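Skollon House Residential Lettings
Frequently Asked Questions for Incoming and Current Tenants

The answers on this page apply to all furnished rooms and apartments managed by Skollon House, including the Casness and Trorik buildings. Where an answer differs from your signed lease, the lease governs. Questions not covered here may be sent to the Lettings Office in writing.

APPLICATIONS AND LEASES

When does the lease year begin?
Leases begin in September and run for 11 months. The remaining month is used for inspections and repairs. Tenants who renew may leave belongings in their room during this month with written permission from the Lettings Office.

Who may apply for a room?
Applicants must be at least 18 years old and able to provide photo identification, proof of income or enrollment, and one reference from a previous landlord. Applicants renting for the first time may provide a reference from an employer or school instead.

Is there an application fee?
There is no fee to apply. A holding payment of $100 is due when a room is offered and accepted. It is credited toward the first month's rent. If the applicant withdraws after accepting, the holding payment is not returned.

May two people share a room?
Double occupancy is permitted only in rooms listed as doubles. Both tenants must sign the lease, and each is responsible for the full rent if the other does not pay.

Can I sublet?
Subletting requires prior written approval. Requests must be received at least 30 days before the proposed start date and must name the subtenant. Short stays arranged through online booking services are not allowed in any building.

RENT AND DEPOSITS

How much is the rent?
Standard single rooms in the Casness building are $840 per month. Rents for Trorik apartments vary by floor and are listed on the current rate sheet, available from the front desk.

When is rent due?
Rent is due on the first of the month. Payments received after the fifth are subject to the late charge stated in your lease. Tenants who expect difficulty in paying should contact Osian Wynne in Tenant Accounts before the due date. Payment plans are considered case by case and must be agreed in writing.

What does the deposit cover?
The deposit covers unpaid rent, missing keys, and damage beyond normal wear. Small nail holes, faded paint, and light carpet wear are treated as normal. Burns, stains on mattresses, broken fittings, and unapproved paint colors are not.

When will my deposit be returned?
Deposits are returned by check or bank transfer after the move-out inspection. An itemized statement is sent with any amount withheld. Please leave a forwarding address; statements returned by the post office are held at the front desk.

UTILITIES AND SERVICES

Which utilities are included?
Water, heat, and trash collection are included in all rents. Electricity is included in Casness rooms and billed separately in Trorik apartments. Internet service is provided in both buildings.

How do I report a repair?
Repair requests are made through the tenant portal or on the paper form kept at the front desk. Leaks, loss of heat, and faulty locks should be reported by telephone at any hour. The Maintenance Supervisor, Gwion Edwards, assigns all work and can be reached through the main office line.

Will staff enter my room when I am out?
Staff may enter to carry out a repair you have requested, or after 24 hours' notice for an inspection. In an emergency, notice may not be possible. A card is left in the room after each visit.

Where do I collect packages?
Packages are held in the Yusuf Room, beside the front entrance, from 8 a.m. to 7 p.m. Bring identification. Items not collected within two weeks are returned to the sender.

Is parking available?
There are 169 parking spaces shared between the two buildings. Permits are issued in order of application, one per lease. Visitors must use the marked visitor spaces and may not park overnight.

HOUSE RULES

Are pets allowed?
Fish and small caged animals are permitted. Cats and dogs are permitted only in ground-floor Trorik apartments, with a signed pet agreement. Assistance animals are not treated as pets, and this restriction does not apply to them.

What are the quiet hours?
Quiet hours are from 10 p.m. to 7 a.m. Complaints should be made to the front desk at the time of the disturbance. Repeated complaints will result in a written warning.

Is smoking permitted?
Smoking and vaping are not permitted inside any building or within 25 feet of an entrance.

FURNISHINGS

What bedding will I need?
Furnished rooms are supplied with a bed frame and mattress. Tenants provide their own sheets, pillows, and blankets. Mattress sizes differ between rooms, and the size is shown on your room offer. A mattress protector is required and may be purchased at the front desk.

May I bring my own furniture?
Small items such as lamps, desk chairs, and freestanding shelves are welcome. Supplied furniture may not be removed from the room, taken apart, or placed in hallways. Upholstered items bought secondhand must be inspected before they are brought inside.

Bed with a gray fitted sheet

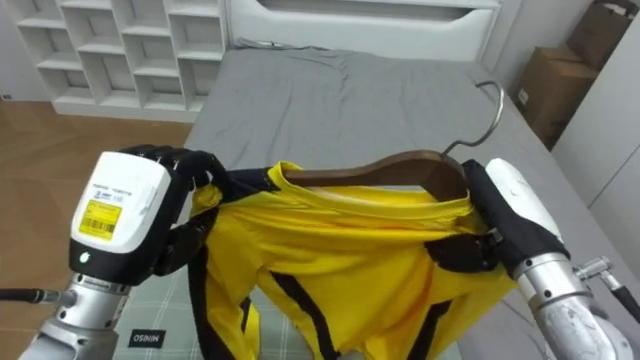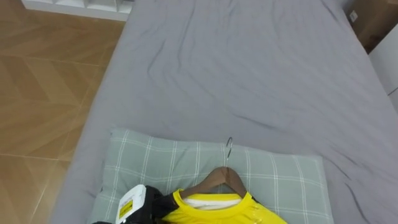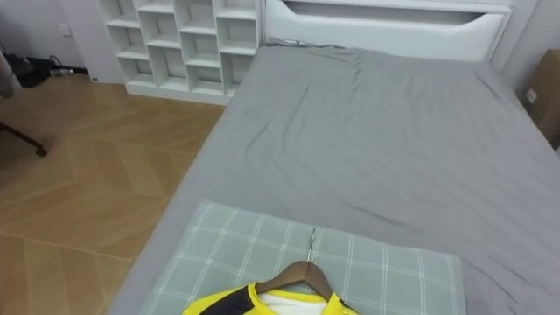
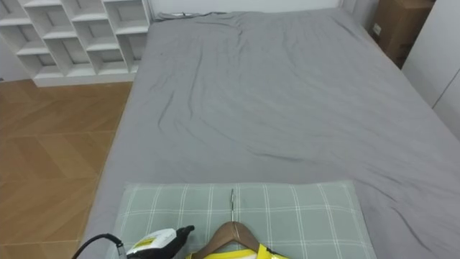 May I hang pictures or shelves?
Pictures may be hung with small nails or removable strips. Wall-mounted shelves and television brackets require approval, and the work must be done by Maintenance. Nothing may be attached to doors, window frames, or sprinkler pipes.

MOVING OUT

How much notice must I give?
Written notice of 60 days is required if you do not intend to renew. Notice given by telephone or to a member of the maintenance staff is not accepted.

What condition should the room be in?
All personal belongings must be removed, floors swept or vacuumed, and the refrigerator emptied and wiped out. Trash should be taken to the outdoor containers. Large items may not be left beside them; a removal charge will be applied to the deposit.

Where do I return my keys?
Keys and parking permits must be returned to the front desk by noon on the final day of the lease. Please obtain a receipt. After-hours returns may be placed in the drop box in a sealed envelope marked with your name and room number.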